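Open day at the Trallberg workshop

The Grurneck line gets you to Trallberg in the morning, and the workshop is a short walk from the stop. Doors were open on Sun 29 March, and I stayed until they closed.

Colleen Grewal runs the data side. Her group collects examples for a learning system they call Emik, which is meant to take tools off a wall and hand them over or put them away. A person guides the arm through a task by hand, the joint positions and the wrist camera are recorded together, and that makes one example. They had 1459 of them on the day I visited. Of those, 518 were set aside after review, mostly for long pauses or a bad start position.

The station I spent the most time at was the pegboard.
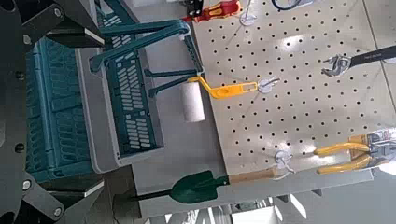

Wrist camera view at the pegboard station, with the teal basket, the paint roller and the hand tools.

The tools are ordinary ones, bought from a hardware store. Grewal said the shiny ones give the most trouble under the ceiling lights, and that they plan to record the same tasks with the lights dimmed. The basket gets moved between recordings so the system doesn't learn a single spot.

Réjean Sawatzky was guiding the arm. He does almost 60 examples in a shift and takes a break when his wrist gets tired. Visitors could try it. My first attempt took far longer than his and was deleted. The second was kept, though he marked it as a beginner's.

Upstairs there was a short talk on Cirillo, the program they use to sort and label the recordings. The slides were hard to read from the back. The next open day is planned for August, and places are limited to 100. Sign up at the front desk or by mail.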